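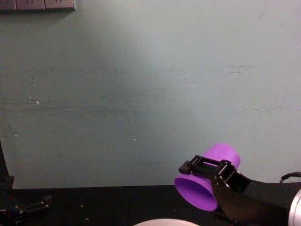
How long does the Druveck wall paint need between coats?
Leave it for 6 hours, or overnight if the room is unheated.

Section 4: Washing down and first coat

1. Switch off the power to any sockets on the wall and loosen the faceplates.
2. Wash the wall from the bottom up with sugar soap, then rinse with clean water.
3. Sand shiny patches lightly and wipe off the dust.
4. Thin the first coat with 50 ml of water per litre — no more.

Caution: never wash over a live socket.

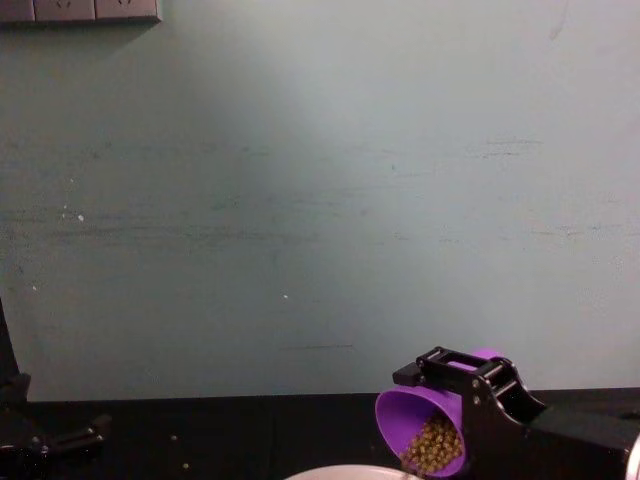
Washing alone will not hide old rubbing marks, and two coats may still let them show through. Check the wall at the height where furniture stands. A pale grey-green wall with a band of scuffs and streaks across the middle, like this one above the dark tabletop, should have stain block along the whole band before painting.

Note: stain block is sold separately, part number 698.

5. Cut in along the edges, then roll the rest while they are wet.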